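Tisch abräumen und abwischen: Was Haushaltsroboter heute leisten und was Handarbeit bleibt
Hinweise der Verbraucherberatung Drelcombe, Fachbereich Haushalt und Küche 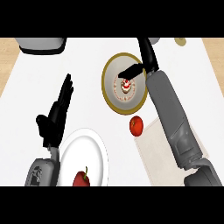 Küchentisch in der Simulation: zwei Roboterarme, Geschirr mit Goldrand und ein Stofftuch.

In der Beratung wird regelmäßig gefragt, ob sich die Anschaffung eines Assistenzsystems für die Küche bereits lohnt. Für das Abräumen eines gewöhnlichen Esstisches lautet die Auskunft derzeit: nur mit Einschränkungen. Ein Teil der Handgriffe wird zunächst am Rechner geübt, ehe ein Gerät in einem Haushalt eingesetzt wird. Eine gelungene Übung am Bildschirm ist kein Nachweis für die Alltagstauglichkeit.

Teller
Flache Teller bereiten Greifhänden Mühe, weil unter dem Rand wenig Platz für die Finger bleibt. In unserer Küche in Drelcombe wurden 283 Abräumvorgänge mit dem Modell Plirik protokolliert. Einzeln stehende Teller wurden meist sicher aufgenommen, gestapelte häufig nicht. Wer ein solches Gerät erprobt, sollte Teller mit mindestens einer Handbreit Abstand abstellen und wertvolles Geschirr vorher entfernen.

Geschirr mit Goldrand gehört nicht in die Spülmaschine, sofern der Hersteller es nicht ausdrücklich freigibt. Es wird von Hand in lauwarmem Wasser mit mildem Spülmittel gereinigt und sofort abgetrocknet. Scheuerschwämme greifen die Auflage an. Das Einräumen sollte daher keiner Automatik überlassen werden, die zwischen den Dekoren nicht unterscheidet.

Obst und Gemüse
Tomaten und Paprika vor dem Abwischen vom Tisch nehmen. Reife Tomaten werden bei Zimmertemperatur gelagert, Paprika im Gemüsefach. Der Greifdruck lässt sich beim Plirik in 3 Stufen einstellen; für weiches Obst und Gemüse ist ausschließlich die niedrigste geeignet.

Tischsets und Servietten
Textilien bleiben der schwierigste Teil der Aufgabe. »Ein Tuch hat nach jedem Griff eine andere Form, und darauf muss die Steuerung neu reagieren«, erläutert Gyu-bin Yeon, in unserem Haus für Geräteprüfungen zuständig. Sets aus Stoff werden besser von Hand über der Spüle ausgeschüttelt und anschließend flach abgelegt.

Helle Tischflächen
Krümel trocken aufnehmen, danach nebelfeucht wischen und mit einem weichen Tuch nachtrocknen. Flecken von Tomate oder Kirsche sofort behandeln. Auf 1000 ml Wasser genügt ein kleiner Spritzer Spülmittel.

Sicherheit
Während des Betriebs ist ein Abstand von 300 mm zum Arbeitsbereich der Arme einzuhalten. Kinder und Haustiere sind fernzuhalten. Messer und Gläser werden vor dem Start von Hand abgeräumt.

Fachliche Auskünfte erteilt Anas Bitar, telefonisch ab 9 Uhr. Die Übersicht wird im Juli um Erfahrungen mit dem Modell Divetti ergänzt.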